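4. What the viewers told us about the slow-burn couple

I'll admit I came to this part of the study as a fan first. I'd watched all 7 seasons of Treltport before I ever wrote a survey question on it, and I had strong feelings (too strong, my co-author Aatos Kinnunen would say) about whether Dinu and Uris should have gotten together at all. So we split the work: I wrote the questions, and he coded the answers without seeing my notes.

We sent the survey to 200 regular viewers and got 108 usable replies. The question I cared most about was simple. When did you stop hoping for the couple?
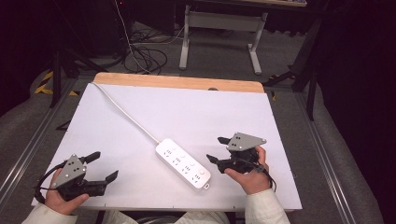 Teodoro Camacho wrote back that he never stopped hoping, he just got tired of being teased, and that a third breakup in a season finale felt like the writers were stalling. A lot of replies ran along those lines! People didn't mind the waiting so much. They minded waiting for the same thing twice, and they could name the episode where it started to feel that way.

Hipólito Vergara's earlier work on hospital dramas says viewers drift off once a couple is settled. We didn't see much of that. Our people stayed for the kitchen arguments and the bad dinner parties, and several said the wedding episode was the one they rewatched most.

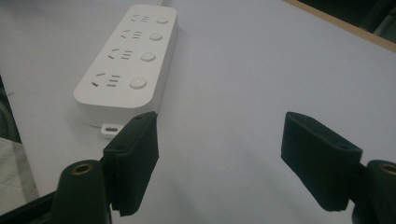
Figure 2. White power strip with four outlets, on a white tabletop.

The new love interest was a harder case. When the show brought in Skistenent's lawyer in March, I fully expected grumbling, and we got it, but mostly from people who had skipped the season before. Aatos thinks they were missing the setup. I think they were just loyal, and we still disagree on how to code it.
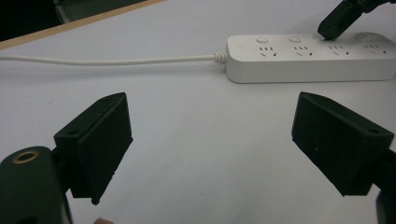 Love stories on long-running shows have to share time with everything else, and that's where our coding got messy. We gave each episode one main plot, even when 2 or more were going at once. Think of the power strip in the picture, four outlets in a row on one block: the romance is plugged in next to the court case, the sick parent and the money trouble, and we were writing down only one of them. Gumaro Palacios pointed this out when he read our draft, and we recoded the last season with his scheme. The couple's share of screen time went up, which I enjoyed more than a researcher should.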